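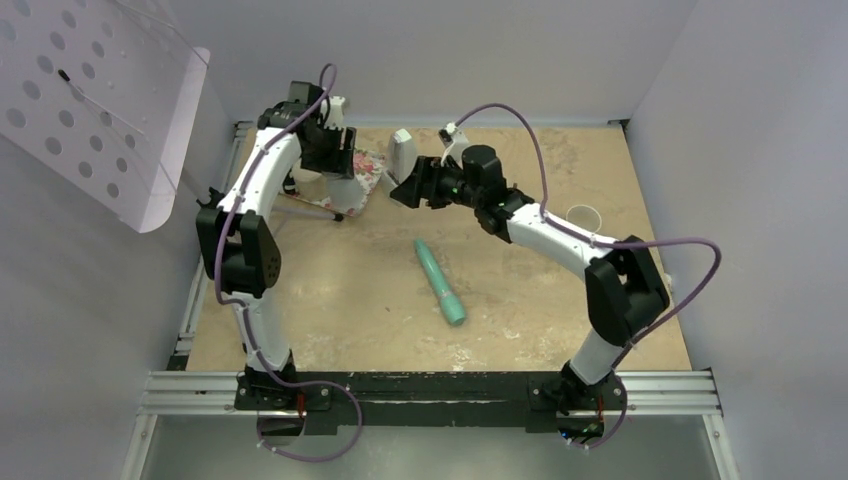 Clasach trial cell, both arms up, bits out on the top.

23/11/2020

Cell notes, Clasach two-arm kit. On loan from Usora till end of month, then we buy or it goes back in its crate. Writing this up as I go, so excuse the order. Iqra Jatoi wants a yes/no plus a page of reasons and I have neither yet.

What we were quoted: 2749 for the pair of arms, bar, supplies, cables and one seat of the Iltus software. Walls and worktop not included, those are ours. Delivery extra. Second Iltus seat is 567 a year, which I think is cheeky, see further down.

Build

Bar goes across the near side, clamped down onto the two ally rails. Good fit. Clamps in the box were the right ones for our extrusion, first time that's happened with any kit in here. Bar was on and square before tea. Arms bolt to it at each end, base joint first, then the rest goes on as one lump. Do the right one with two people. I did the left on my own and had it resting on my shoulder while hunting for the hex key, not doing that again.

Bolt holes on the left base a bit tight. Paint in the threads I think. Ran a tap through, fine after. Tell Usora.

Manual is a printed booklet, drawings good, words bad. Step for setting joint zero says "bring arm to home posture" and doesn't show the home posture until four pages later. Went round in circles for half an hour. I've written the page number in biro on the front.

Cables

My main moan. They're purple, they're thin and there's a lot more of them than the arm needs. Left one loops about near the base and stands up in a little arch over the wrist. Right one is worse, goes high over the wrist, out wide past the elbow, then back down. Spare length at the ends hangs under the bar. I get why you'd leave slack for the wrist to turn but this is too much, and a loop that wide will find something to catch on sooner or later.

Asked Usora if they do a shorter set. They do, not listed, "on request". Have requested. Meantime do NOT zip tie the right one to the elbow, I tried it and the wrist pulled up short on a full turn and the joint faulted out. No damage but it made an ugly noise. Clips on the upper link would be the way, with a soft loop left at the elbow. Lashari makes some little stick-on ones, there's a bag in the second drawer.

Reach

Better than I thought. With the bases this far apart both grippers get to the middle and to the back of the top without the elbows arguing. Near edge is poor. Anything sitting close to the bar, the arm has to fold right up on itself to get over it and the Iltus planner just refuses, or goes a daft way round. So working area is really the middle and back. Put parts there. If you need the front, raise the bar or shift it back, and then you lose some at the rear. Pick one.

Side walls: elbows run close to them. Left elbow sits right beside its wall in the pose I've been parking in. Never touched so far but I've put a soft limit in for both sides. It's in the config called walls_v2. Don't use walls_v1, signs are swapped on the right arm (my fault).

Pale walls are staying. I know there was talk of going black. Light is even, things show up against them, and it was a pain getting them straight.

Objects on the top

Teal cylinder, the one with the ribbed collar. It's our standard awkward thing. Slightly tapered so it wants to creep out of the fingers if you take it at the wrong end. Laid on a diagonal in the middle for most of the runs. Gripping across the body is ok. Gripping near the rounded end is not ok. The collar gives the fingers something to bite on and if I was writing the demo for visitors I'd pick there every time, but the point is not to cheat.

White ring. Small, flat, low. Right arm has to come down nearly straight for it and it's tucked in behind the bend of that arm, so from parked it needs to back off first then come round. Iltus handles the back-off by itself which impressed me. Takes ages over it though.

White rounded piece toward the back. Easy one. Right gripper open, approach from the side, close. Use it for checking the arm's awake.

Flowery cloth, folded, rear left. Left arm's job. Cloth is where I expected it all to go wrong and it mostly has. Fingers pinch too much or nothing. If it takes the top fold only, lovely, lifts it. Take two layers and the whole lot comes along. There's that little dark stand under the edge too, the one with the thin legs, so watch the gripper height there, I've got a floor limit on the left arm a bit above where the feet are. Take it off for the teal cylinder, put it back for cloth. Yes I've forgotten both ways round.

Numbers so far

Did one proper block of 16 on the cylinder with the right arm, no fiddling between goes. 8 clean lifts. That's half, and not good enough, but all the misses were the same miss, fingers closing late and shoving it along the top. So it's timing and not grip. Closing speed is set stupidly low out of the box. Changed it, haven't re-run the full block. Will do before I put anything in front of Iqra.

Haven't done a proper block on cloth. Don't ask.

Grippers

Black, light, feel cheap in the hand and work better than they feel. Finger pads come off with one screw each. Spare pads in the kit which is decent. Opening is wide enough for anything we've got on the bench at present. Not sure about the bigger housings we were meant to be doing from July, need to measure one. Somebody borrow one from stores pls.

Green light on the wrist is on when the wrist board has power. That's all it tells you. I spent a while thinking green meant ready. You can have green and a faulted elbow. There should be a second light or a different colour or something. Told Usora, they said "noted".

Software (Iltus)

Good: two arms in one window, you can drag either. Recording a move by hand and playing it back works nicely, arms go slack enough to push about, gravity bit is well judged, they don't sag when you let go. Logs are plain text thank god.

Bad: one seat. So if I'm on it the next person can't even look at the logs without me closing down. 567 a year for another one. I've asked if a read only seat exists.
Bad: undo doesn't undo deletes. Lost a morning's waypoints.
Bad: no metric/imperial warning, it just remembers whatever the last user had. Set it to mm and leave it alone.
Odd: when both arms want the middle it gives way to the left one always. Can't find the setting. Might not be one. For handovers it means the right arm hangs about waiting and then goes all in a rush.

Worktop

Beige top is getting scuffed, worst along the front by the bar. Bit patchy all over but the front is where the marks bunch up. Doesn't bother the arms. If we keep the kit I'd want a new top or at least a mat down, a mat would help the ring too, bit of give under the fingers.

Perforated panel top left wants tightening up to a proper angle, it's been on the skew since we started moving things. Wire across it wants tidying as well. On my list.

Compared with the single arm we've got

Old one is stronger and stiffer. If it was lifting alone I'd stay put. But two arms for this money is a different sort of job, you can hold with one and work with the other, and that's the bit we keep doing by hand. Repeatability I'd call fine for picking, not fine for putting a pin in a hole. I tried the pin. No.

Noise is low. Elbow joints get warm after a long run, could still keep my palm on them. Will leave a thermometer strip on the left one overnight, on a slow loop.

Support: Usora answer emails same day, phone is hopeless. The chap who rang back knew his stuff but wanted to sell me the taller bar the whole time.

Leaning

Buy, if a) shorter cables turn up and fit, b) re-run of the cylinder block comes out well up on today, c) they move on the second seat. If it's only a and b I'd still say buy and we share the one login and grumble. If b is no better then send it back, I'm not spending the winter tuning somebody else's gripper.

To do
- re-run cylinder block, new closing speed, same layout, don't move the ring
- clips on right arm cable, soft loop at elbow
- ask again re shorter cables
- cloth: try fingers at a slant, come in from the fold side
- measure the big housing against full gripper opening
- back up the Iltus folder BEFORE anyone updates it
- panel, wire
- tap and good hex key back in the drawer, they're on the windowsill

Arms parked, power off at the wall. Left the bits where they were on the top, pls don't tidy them, I want the same postions tomorrow.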